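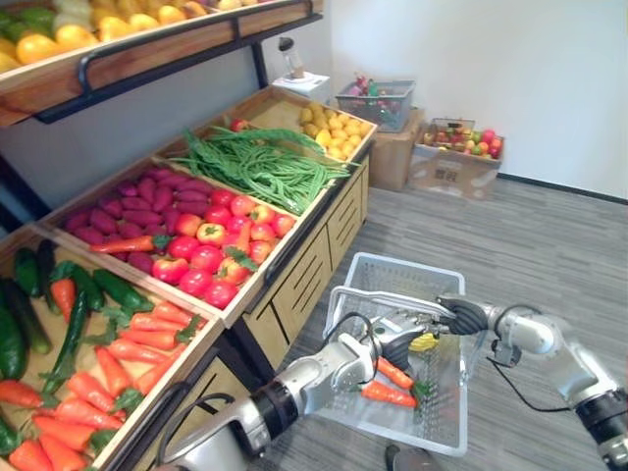 Went to see the new produce corner at Studen this afternoon because Vasanthi has been on about it since the start of May, and I had the bus fare and nothing better to do. It is a lot of wood for a few vegetables. The lemons and oranges are up on the highest shelf, heaped against the lip, where a short person has to reach past the rest to get at them. Down by your shins are the cucumbers and green peppers all jumbled together, with a big pile of carrots that still have their green tops on. I suppose the tops are there to make us think of farms. You pay for them by weight and then you cut them off and throw them out. Vasanthi says she makes a pesto out of hers. I have eaten that pesto.

A carrot was lying across the sweet potatoes, pointing at the tomatoes. On my way out I thought about putting it back with the others and didn't.

The tomatoes, I will admit, were not all the same red. A few of them were still yellow and orange in places and had their stems on, and I took that as a good sign, and then I got annoyed with myself for taking it as a good sign. Harish says you can't tell a thing about a tomato from the outside and he worked two summers on a loading dock, so he may know. Or he may just like saying it. I meant to buy three and compare them with the ones from the old place on the hill, same bread, same salt, and write down which was better before anyone told me which was which. Rhona said she would do the slicing. Then she phoned to say her knee was bad again, so that is put off.

What I don't believe is the claim about waste. There was a leaflet going around our building that said a rack like this, in steps, with everything out where you can handle it, saves a shop 400 pounds of produce a year. Saves it from what? If everybody picks up the sweet potatoes and turns them over and puts them back, I would think you'd lose more. The leaflet didn't say who weighed it or what they compared it to. Ilango thinks I am being hard on it. Ilango also bought the water filter.

And green beans. Who wants to dig green beans out of a bin with their fingers, one thin handful at a time? My mother bought them tied in bundles from a man with a van and never looked at them until she got home. She complained about half of them, but she complained about the canned ones too.

Supper was the last of the rice with a fried egg. Yichen came by to return the drill and stayed for tea, and we argued about whether yellow fruit on a high shelf sells better than yellow fruit on a low one. He says there are studies. I asked which ones. He said he'd look.

Need: onions (I didn't notice any, and didn't ask), dish soap, a stamp for the gas letter. Call Rhona about the knee and see if she still wants to do the tomatoes.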